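Ikov: a Kitchen Robot That Practices Before It Moves
Student project report by Ryan Holroyd, Drasthorpe shared workshop

Ikov is a small wheeled robot I am building on a bench at Drasthorpe. Before the real one drives anywhere, its software gets a kitchen to play in. I made that kitchen in a simulator called Lucero, and I love it more than I probably should! The hardest part so far has been table edges, so plenty of my test views look along one.

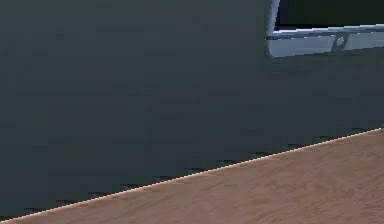

Page last changed: October 19, 2021

The bright line along the tabletop is what my edge finder locks onto. The jagged shadow next to it gave me trouble for days, and I ended up blurring every view a little before the finder runs. After that I did 210 practice runs, and 138 of them ended with the edge marked in the right place. My first version managed five, so I was pretty happy.

Next came furniture with legs. Thin legs are mean to a robot – there is so much floor showing between them that the planner wants to drive straight through. The bar stool by the refrigerator became my standard test, footrest and all.
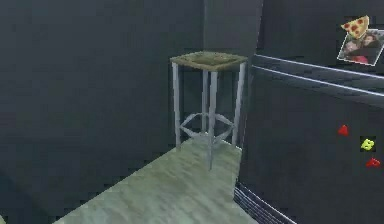
Teaching it where the floor ends

The floor finder sorts each view into floor and everything else. I trained it on 946 views saved from Lucero, all labeled by me in the evenings with a free tool called Tikarport (my wrist still remembers). 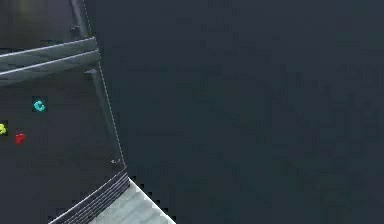 My floor finder works by brightness first and texture second, and the walls in Lucero are dark, so it had an easy start. Views like this one are good practice, with the pale gray surface running up against the dark wall in a stair-stepped fringe. The striped band at the base of the panel is harder, and I still want a separate check for it. The small cyan, yellow and red pieces can wait until Ikov has a color camera.

Still to do: mount the second wheel motor, print a stiffer bumper, and run the stool test on the real floor at Drasthorpe.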